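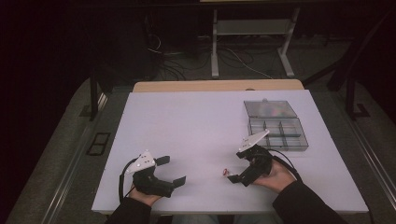
371

Chapter 5

Going to See It Work

In this chapter
5.1 What a demonstration is for
5.2 Who is doing the work?
5.3 Counting tries
5.4 The table, the tray and the rest of the building
5.5 Writing the visit up

Before you read
Think of the last time you watched a product being shown off, in a shop, at a fair or online. Write down what you were told about it. Then, beside each line, write what you saw with your own eyes. Keep the page, as you will be asked for it again in section 5.3.

Sooner or later anyone who studies automation, buys it or has to work next to it gets invited to an open day. There is parking, there is a sign-in sheet, there are sandwiches. Somebody friendly in a company shirt walks the group to a table, and something gets picked up. Most visitors go home impressed. A smaller number go home with notes, and this chapter is written to put you in the second group.

The running case is an open day held in February at the Bateck workshop in Atimville. A class from McKinnon College went along, as did buyers from a couple of local firms and a reporter from a trade newsletter. Bateck was showing Lendau, its program for teaching robot arms to handle small loose things: rings, clips, toy parts, the sort of odds and ends that still get sorted by hand in most packing rooms. The invitation promised "a robot that learns the way your staff do." That sentence deserves a slow reading, and the class had been told to read it slowly on the bus.

What the visitors met first was a person in a chair. The person held a black gripper in each hand and used the pair to move small objects on a white board, with a clear box open at one side. Each pick was recorded. The records, the group was told, are what Lendau learns from. All of this is ordinary practice, and there is nothing shady about it. Teaching a machine by recording human hands is a sensible idea with plenty of good work behind it. The trouble starts when a visitor watches a skilled person do a fiddly job and leaves with a warm feeling about a robot.

Several of the McKinnon students did just that. One wrote in her notebook, "very smooth, hardly any fumbling," and only on the ride home asked herself whose smoothness she had been admiring. The grippers went where they went under human control. The eyes that found the ring belonged to a human too, and so did the judgment about how hard to squeeze it. If you learn one habit from this chapter, make it the habit of asking, at every moment of a demonstration, who or what is making the decisions right now. Ask it out loud if you have to. Presenters rarely mind, and if they do mind you have learned something.

The choice of object matters as well. A toy ring is a fair test in some ways. It is small, it is a silly shape, and a clear band on a white board is a hard thing for a camera to pick out. The bright red top on one of the Bateck rings is another story. Red on white is about as easy as colour gets, and the fingers can close on the top and leave the difficult part hanging. Would the same system manage if the ring came down face first, or on a brown bench, or in a heap with its cousins? The presenter in Atimville said it would. The presenter may well have been right. The class wrote down "claimed, not seen," and you should do the same.
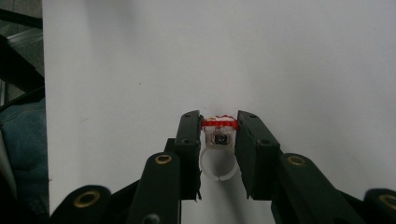 Does a recording made by a person count as evidence that the robot can do the task?

It counts as evidence that the task can be done with that style of gripper. Whether the robot can do it has to be shown separately, with the robot running on its own and the person's hands well away from the controls.

The McKinnon group drew up a simple sheet with 2 columns, and it has since been used in other years with hardly a change. The left column is headed Shown and the right column is headed Said. A pick goes on the left if you watched it happen. Everything else goes on the right: figures on a slide, a video made on another day, the phrase "in our tests," the word "soon." Students are often startled at how the sheet fills up. In Atimville the right side ran onto the back of the page while the left still had room at the bottom.

Shown: a person picks up small objects with hand-held grippers.
Shown: the grippers can hold a light plastic ring by its top.
Said: Lendau needs only a short stretch of recordings for each new object.
Said: a robot arm fitted with the same fingers will copy the motion.
Said: packing staff can be trained to make the recordings themselves.
Said: errors are "rare and easy to recover from."

Look at the last line again. Rare compared with what? Recovered by whom? If a packer has to stop, walk over and fish a clip out from under a tray, then from the company's side the error was easy to recover from and from the packer's side it was a nuisance. Neither view is dishonest. They are the views from different ends of the same bench, and a demonstration nearly always gives you only one of them.

You will also want to look at what has been left off the table. Open-day tables are tidy. The object sits by itself with plenty of clear space to either side, the light is good, and there is nothing nearby to bump into. Real packing benches have tape guns on them, and coffee, and half a carton of whatever was being packed before lunch. A tidy table is reasonable for early work, the same way a learner driver begins in an empty parking lot. We would think twice, though, about anyone who sold us a licence on the strength of the parking lot. 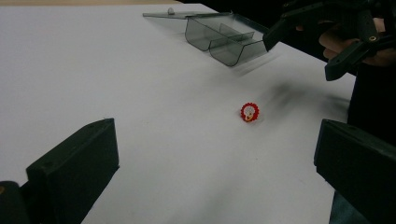
Figure 5.1 Open gripper fingers and a small red gear-shaped piece on the work surface.

The buyers asked about cost, which got a long answer, and about speed, which got a short one. Neither answer was much use without knowing how many picks had been tried. The chapter returns to this in section 5.3, but a taste of the problem will help here. Suppose you watch 5 picks and 4 of them go well. It is tempting to say the system works most of the time. On so few tries you can say very little. The next handful could all succeed or all fail, and neither result would prove that the first lot had been a fluke. Suppose too that the presenter has already practised that pick all morning with that object under that light. Now even your handful of tries tells you mainly about practice.

What would have been better? The class made a list on the way back and argued over it for most of the following week. They wanted the visitors to choose the object. They wanted someone to move the tray between tries without warning. They wanted to be told, before each go, whether a person or the program would be in charge, and they wanted the failures left in. The reporter, who had been to a good many of these days, thought the last of those was a lot to hope for. Ask anyway. A firm that lets you see a machine drop things is giving you better information than a firm that shows you a perfect run, and it is probably easier to deal with after the invoice is paid. 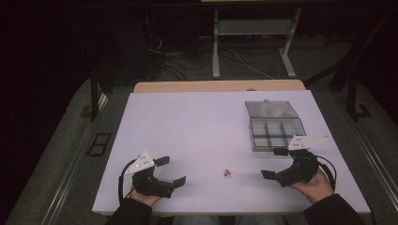

There is a fair reply to all this, and a student who had enjoyed the day made it well. Bateck had opened its doors when it didn't have to. It had let strangers stand close and ask rude questions. It had shown the slow, dull part of the work, the sitting and picking and sitting again, when it could have played a slick film with music. She felt the class was punishing the firm for being open. Her point should stay with you through the rest of the chapter. Doubt costs nothing to the person doing the doubting, and it can turn into a pose just as quickly as enthusiasm can. The sheet is there to keep both in check. Under Shown, her own entry was generous, and every word of it was true.

Still, the invitation said the robot learns the way your staff do. Staff, on the whole, learn from a bit of showing and a lot of getting it wrong in a busy room, with someone beside them who knows the job. On the evidence of the table in Atimville, the showing was in good hands. The rest sat in the right-hand column.

Talk it over
Work with a partner. Take the invitation's promise and rewrite it so that a visitor could check it during a single afternoon. Swap with another pair and try to find a way their version could be met by a demonstration that proves nothing.

Words to know
Demonstration: a planned showing of a product or method, run by people who want it to go well.
Hand-held gripper: a tool with fingers, worked by a person, often used to record movements for a robot to learn from.
Unaided run: a try in which no person steers, corrects or resets the machine between start and finish.

Section 5.1 begins with the invitation itself and what the people who write such things are hoping you will do after you've read it.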